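News > Local > Cukstead

Laundry room at Drorosora house to stay open through winter

2 min read

Oct 9, 2024

The shared laundry room at the Drorosora house in Cukstead will stay open through the winter, the housing association Wudard said. The room was planned to close in January, when the old boiler in the basement is taken out.

Residents collected 258 signatures against the closing. Many of them have no washing machine at home, and the nearest paid laundry is two bus rides away.

"For towels and small things you can use the sink," said Lenka Holub, who lives on the second floor. "For a blanket or a mat, you cannot. You need a big drum and a place to hang it."

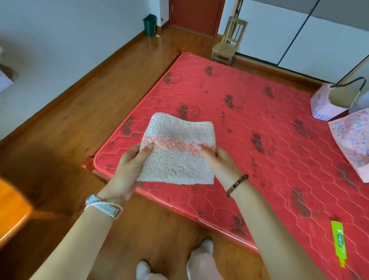 New hours and prices

Wudard will put in a small electric water heater, so the machines can run while the boiler work is going on. The room will open at 7 in the morning, one hour later than now, and it will be closed on public holidays. The price of one wash does not change.

Habibur Dewan, who manages the building for Wudard, said the heater was cheaper than the association first believed. He asked residents to shake off dry mud outside before they load heavy things. Dirt has blocked the drain before – the last repair bill was 1401 dollars.

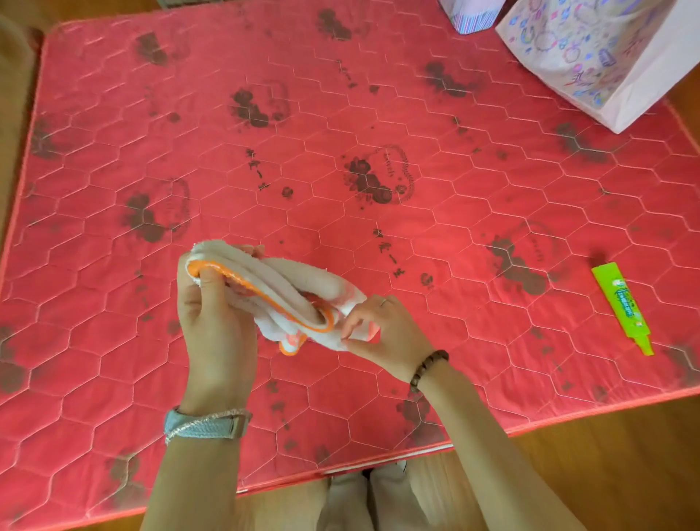
The association also wants to replace one of the older dryers, but it has not chosen a model. Mieke Postma from the residents' group said she would like a written promise that the room stays open after the boiler work, too. Wudard answered that it will discuss this with the group in January.

Until the heater is connected, residents can book a time on the paper list by the laundry door.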